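The Breakfast Corner, Finished (More Or Less)

Posted in: Kitchen, Small Projects
Gallery: 1 picture

Well, it took me most of July but the breakfast corner is done, and I'm so pleased with it I keep wandering in for toast I don't want. If you've been following along you'll know the old arrangement: kettle by the hob, bread in a cupboard over the fridge, toaster living under the sink and dragged out every single morning. Three years of that!

The plan was simple enough. Everything to do with breakfast goes in one stretch of worktop, 175 cm from the window to the end wall, and nothing else is allowed to land there. No post, no keys, no half-dead batteries. I gave myself a budget of £224 and I came in under it, just, if you don't count the paint (I'm not counting the paint).

Renato Aquino helped me with the shelf, by which I mean he put up the shelf and I passed him things. It's from Furnport, the Talby one in the short length, and it takes my mugs and the jam with a bit of room left over for honey. I'd been dithering between that and the Ambrose, which is prettier but so deep you'd bang your forehead on it leaning over for the butter.

I went for white on the toaster, with a bit of chrome round the slots. I did think about red for a good long while. Then I remembered the red kettle I got sick of in the old flat and came to my senses.

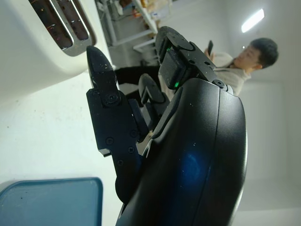
Two slots is plenty for us, by the way. My sister swears by four, but she has teenagers. Mine does crumpets on the second go if you turn them round, and a proper thick slice off a home loaf will go in as long as I've cut it straight (I rarely have). I wipe the top over when I do the worktop and empty the crumbs when I remember.

The bread has moved into a Fladier tin, which sits to the left of the shelf where the sun doesn't reach it. It holds a large loaf and a few rolls, or one loaf and the packet of pitta I always forget I've bought. I did look at the wooden ones with the roll-down front, but my mum had one and the front stuck for my entire childhood.

Paint, for those who asked last time: it's a plain matt in a very pale grey, mixed for me at the shop, code 901 on the lid. Two coats, and a third behind the kettle where the old splashes kept grinning through. It looks bluer in the morning than it did on the card, and I've decided I like that.

Still to do: a hook for the tea towel, and something to hide the double socket. The whole routine takes me 10 minutes now from kettle on to sitting down, and that includes looking for my glasses.

Next up is the cupboard under the sink, which has a large toaster-shaped gap in it and is already filling up with carrier bags.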